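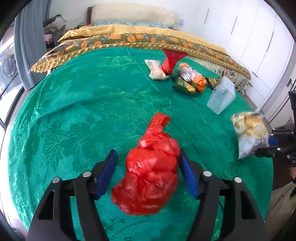
Reusing produce bags: how many trips do you get out of one?
Forum: Kitchen and Household > Storage and Waste

taranda
I'm trying to cut down on the plastic bags that come into the house. We have a drawer full of them and it no longer closes. The thin ones from the produce section seem to last one trip, and the handled ones from the corner market last longer, but I tie them shut and then end up ripping them open. What do the rest of you do with them, and is it worth washing them at all?
Trinidad Aranda

oldpantry
I wash the handled ones if they only held fruit or bread. Turn inside out, dish soap, rinse, hang over the faucet. Anything that held raw meat goes in the trash, no exceptions.

For the knots, stop tying them tight. Twist the top a few times and tuck the tail under. It holds fine for onions.

millrace_k
Disagree on washing. By the time you've run hot water for a bag that thin you've spent more than it's worth. Use it once for groceries, once for the bathroom trash can, done. I switched to Zutum mesh bags for produce in May and the drawer problem went away by itself.

oldpantry
I use cold water and I do it at the end of the dishes, so there's no extra water to speak of. And the mesh bags don't work for greens. My lettuce goes limp in them by the next morning.

millrace_k
Wrap the lettuce in a damp dish towel. Mesh is for apples, potatoes, things with a skin.

dorset_ave
To untie a knot without tearing the bag: twist the loose tail tight until it's like a stiff string, then push it back through the knot. It loosens right up. Works on bread bags and trash bags too.

taranda
Tried that tonight on three of them. Two came undone clean and one split, but that one was already stretched. Thanks.

peg_and_line
Check whether your grocery has a drop-off bin. The Pavumico near me has one by the carts and takes produce bags, bread bags and the overwrap from paper towels. They have to be clean and dry. Ours doesn't take anything that crinkles, like chip bags.

millrace_k
I'd want to know where that bin goes before I bothered. The store on Valcárcel had one and an employee told me it went out with the regular trash.

peg_and_line
That may be true of that store. Mine sells it to a company that makes deck boards, and there's a sign up with the name on it. Ask the manager.

oldpantry
Same here, ours is picked up separately. I've seen the truck.

dorset_ave
Back to the drawer. I fold mine flat into triangles and stand them up in a shoebox. When the box is full I don't take any more at the store until it goes down. You can fit up to 3,000 in a closet if you let yourself, ask my mother.

taranda
I'm going to do the shoebox and take the rest to the drop-off. Does color matter for the bin? Some of mine are red and some are clear.

peg_and_line
Color doesn't matter at mine. Take the receipts out first.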